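**Tension-type headache** is the most common form of primary headache. It is felt as a dull, pressing pain on both sides of the head, often described as a tight band. Attacks last from half an hour to several days.

## Causes

The mechanism is not fully known. Tenderness in the muscles of the scalp, neck and shoulders is frequent, and poor sleep, skipped meals and emotional strain are commonly reported triggers. In long-standing cases the nervous system may become more sensitive to pain.

## Regional study

A survey in the Wodudholm district, run from the Retum clinic, enrolled 1,935 adults. Each kept a headache diary for 72 days. A subgroup of 200 from the town of Were also received weekly relaxation training; roughly 40 left before the end. The subgroup reported fewer headache days, but assignment was not random.

## Treatment

Single attacks are usually treated with simple pain relievers. Frequent use can itself cause headache.
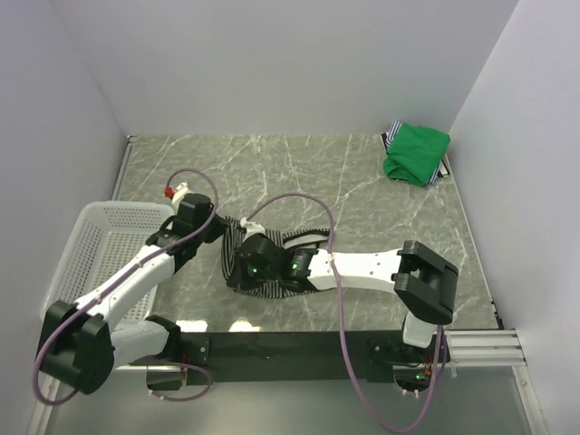 Preventive care includes regular sleep, exercise, biofeedback and, in chronic cases, low-dose amitriptyline. The Gidier scale, used in the survey, grades each attack by its effect on daily tasks.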